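Thursday, July 5, 2018

Finished the mail for the book orders before lunch. The spring total for the garden handbook stands at 217 copies, which Huiling calls a success and which I call a stack of boxes I can finally see over. The Grevevari nursery took two for their front counter in March and still has two. I asked the man there whether anyone had picked one up. He said people like to set their coffee on them.

Talked again with Huiling about the second edition. She wants a whole chapter on currants. I want a chapter on what to do when the currants get mildew, because that's the one I'd have paid for.
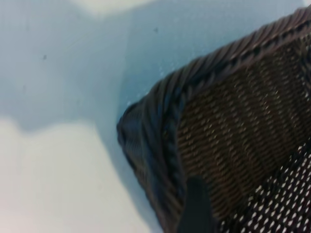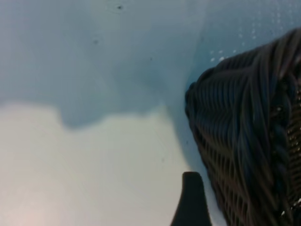
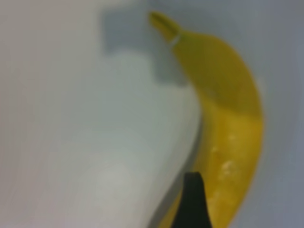 Yichen read the introduction on the porch and marked every place where I'd written "abundance." He let me keep one. He also thinks the pawpaw section makes it sound as if I've eaten a lot of pawpaws, when the trees out back have given us over two in their whole lives only if you count the one the squirrel dropped.

The talk at the Tulau library is still on. They've moved me from the big room to the one with the puppets. Huiling says the acoustics are better in there. I'm to bring my own extension cord and books to sign.

Watered the beans at seven. Something has been at the lower leaves again, and I looked it up in our own index, where it says "see Pests," and under Pests it says "see Beans." Wrote that down for the second edition. Need stamps.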